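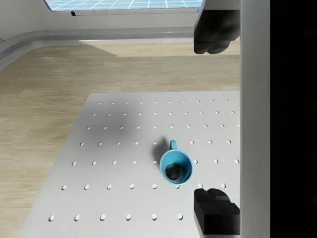

Kirsty Greenwood wrote in to ask why anyone would bother collecting demos in a simulator when there's a perfectly good arm sitting in the next room, and whether the sim ones count for anything once you train on them. Fair question, Kirsty, and it's the one I get most, so let's start there.

Do simulated demos count?

Yep! They go into the Lotedia set alongside the real ones and get a tag so you can filter them out if you like. I do most of my recording in sim these days. Resetting the table is one key press, and I can do it at 6 in the morning in my dressing gown without waking the neighbours. The real arm still matters (friction is a pain to fake), but I wouldn't have half the variety without the sim.

What exactly is one example?

One go at one task, start to finish. You drive the arm, it records the joint positions, the gripper and the camera views, and you type a plain sentence saying what you were trying to do. "Pick up the blue mug" is plenty. Please don't write me a poem.

How long should a go be?

Under 30 seconds if you can manage it. Long ones are mostly dithering, and the model learns the dithering beautifully.

Do I need to centre the gripper perfectly before closing?

No, and I'd rather you didn't fuss. Come in from wherever makes sense, line the fingers up on either side, close, lift. If you always approach from the same spot, we end up with a policy that only knows one trick. Move the mug around between goes, and turn the handle while you're at it.

I knocked something over. Delete it?

Keep it if you recovered, and tick the "messy" box. If you didn't recover, mark it as failed and carry on. I use the failed ones too, just in a separate folder called Prurkavham (old server name, don't ask, I'm too scared to rename it).

How cluttered should the table be?

Mix it up. Some goes with one object, some with lots of stuff on there, crates and food and mugs all at once. Busy tables are where the model gets its colours muddled, so those are the ones I'm shortest on. 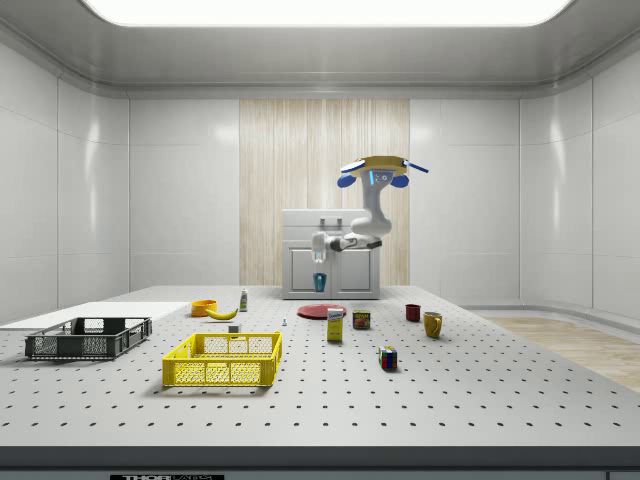 Busy table in the sim, with the blue cup up at the gripper.

Can two people share a login?

Please don't. Sheila Bunting and I tried it and spent an evening working out whose demos were whose. Everyone has their own driving style and I like to balance them when I build a training batch.

How many do you want from me?

Do 5 of a task, then switch to another one. Your hands go on autopilot after that and the goes all come out the same. Come back to the first task later if you're keen.

Where do I upload?

Through the Ranska page, under "New batch". Check the first and last go in the preview before you hit send. If the preview's blank, the recorder wasn't running, and I'm sorry, I've done it too.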